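Häufige Fragen zum Sortiertisch

Was kommt in welchen Korb?
Obst in den mit "fruits". Alles andere in den zweiten. Im Zweifel zweiter Korb.

Warum steht das auf Englisch da?
Ist so gewachsen, die Gruppe aus Busden spricht kein Deutsch. Bleibt so.

Darf echtes Obst rein?
Ja, aber abends wieder raus. Im November lag da mal was 4 Tage, bitte nicht nochmal.

Kann man die Körbe abwaschen?
Nur feucht abwischen und gut trocknen lassen. Nicht in die Spülmaschiene!

Wohin mit dem Klebeband?
Kein Obst, also nicht in den linken Korb. Nach dem Packen zurück in die Schublade, Rollen verschwinden sonst ständig.
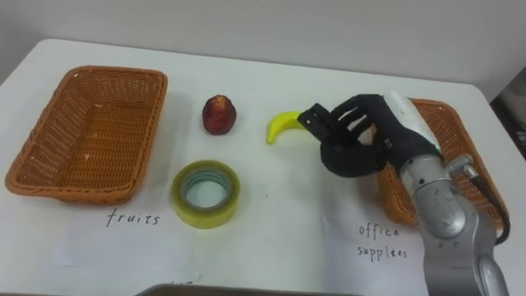

Und die Spielzeugbanane?
Zählt als Obst. Plastik oder echt ist egal, es geht um die Sorte.

Darf ich die Schrift auf dem Tisch wegwischen?
Nein. Falls sie mal verblasst: dunkler Stift, gleiche Stelle, klein geschrieben.

Korb kaputt, was nun?
Kurz bei Ottilie Aebischer melden, Durchwahl 274. Ersatz liegt im Regal 39, bitte eintragen wenn ihr einen rausnehmt. Ist sie nicht da, macht es Thaddäus Rainer.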